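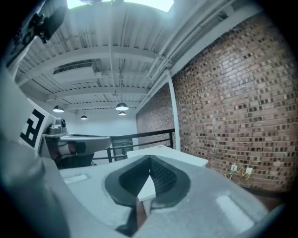 Fig 1. View from the hand-held gripper, brick wall and railing behind.

Progress report to Pratent, Maurya demonstration set
Prepared by the Datia collection team, 26 October 2021

Short one this time, we're mid-collection and the full tables come with the January report.

Where we're at
2,923 demonstrations on the server as of this morning. Target for the period was lower so we are ahead on raw count, behind on variety. Too many pick-and-place runs, not enough two-handed work. Fixing that now, see below.

Of the last batch, 200 went to manual review. Main reasons for rejects: marker lost for too long, operator turned too fast, left and right streams out of sync. Sync problem is understood (clock drift after long sessions) and we restart the loggers every 20 minutes until Tanik is patched. Clumsy but it works.

Two-handed collection
Protocol is written and in use. One operator, one gripper per hand, start pose with both held forward and low, pause, then task. The pause matters more than we thought, without it the trimming script cuts into the first movement. Fiducial markers stay on the grippers throughout. Operators are asked to keep them turned outward where they can.
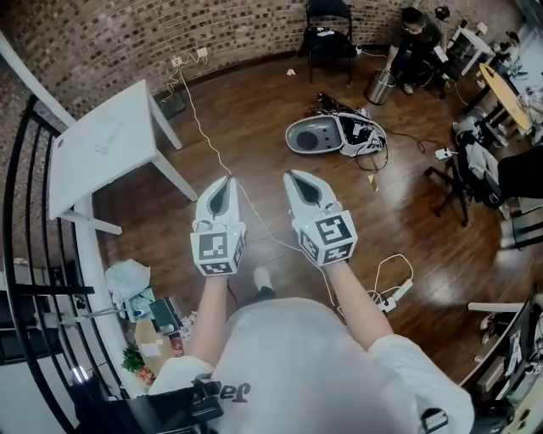
Fig 2. Two-handed grippers held forward and low, marker cube on each.

Floor-level tasks have been added to the list, alongside the tabletop ones. Reaching down is tiring and the sessions are shorter as a result, so expect fewer demos per hour in the next set of numbers. We'd rather have them than another few hundred cup moves.

Backgrounds: we are deliberately not clearing the room between sessions. Early policy trained on the tidy-room data fell over as soon as the furniture shifted. Retrained on the mixed set it held up better, but thats one run and shouldn't be quoted yet.

Problems
Cables. Still a nuisance for anyone walking and working at the same time. Longer leads ordered, no delivery date.
Finger pads wearing at the tips, 5 replaced so far. Spares budget is okay for now.
Labelling is the bottleneck. Backlog is growing and we havent got the hours.

Next
- finish two-handed list, then freeze the protocol
- second pass on the rejected demos, some may be recoverable for the vision side
- move collection to a second room so its not all one wall colour
- Tanik patch, then retest sync over a full session

Request
We'd like to shift the unspent travel line into labelling hours. Same total, no change to the end date. An answer before the January report would help, as the labellers' current contracts finish then. Revised budget sheet to folllow by email.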